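Teaching by hand: a gallery from the Jundwood workshop

Most of our August went on picking things up and putting them down again. Hilde Vermeulen wanted a gripper that could tidy a table, and the quickest way to get one was to do the tidying ourselves, over and over, holding the tool and trying to move like sensible machines. Busisiwe Mokoena kept the log and the biscuits.

Soft toys came up early in the list. They squash, they have no proper edges, and everyone has an opinion on how to hold them.

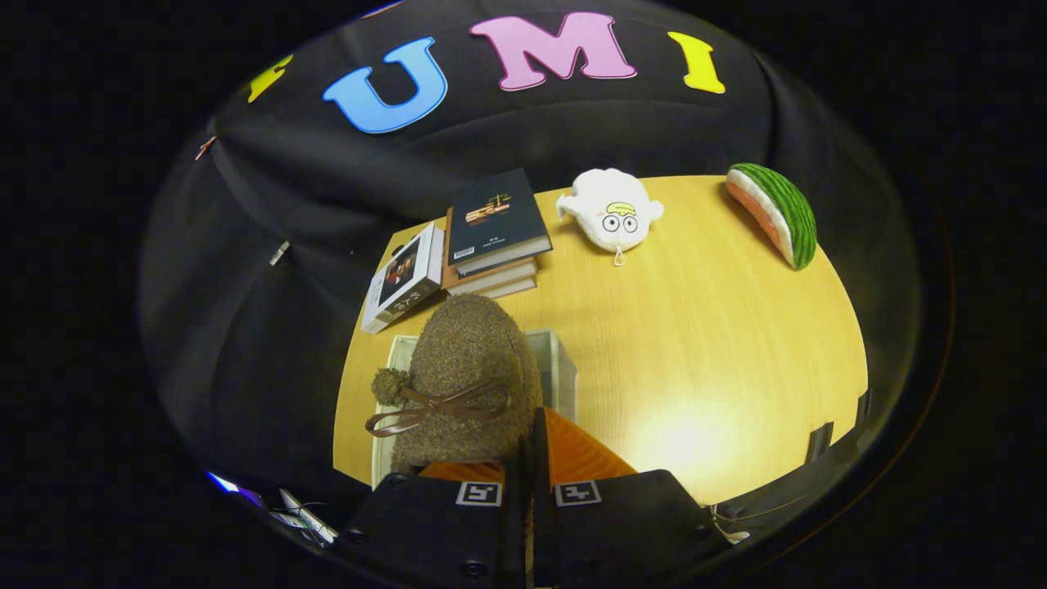
Does the person doing the demonstration need to be good at it?

Steady matters more than skilled. Someone who reaches the same way each time, at an even pace, gives the robot something it can copy. A show-off who finds a clever new grip on every go mostly teaches it to dither.

Brown plush, tray and orange finger pads, with the other toys and a stack of books at the back. Busisiwe's rule for anything fuzzy was to close slowly and stop before it starts to look like a grudge.

We did 40 goes per object, in two sittings, with tea in between. By the end of the second sitting Hilde was opening doors with her elbows so as not to waste a good wrist.

The same jobs were also tried by remote control, using the Pirkik handset. It has four buttons, and we found a use for two of them. Almost every remote run took longer than the hand-held one, although you do get to sit down.

Bad runs stay in the log under their own heading, Karam, after the first person to drop anything. He has asked us to change it. Cups and lids are next on the list.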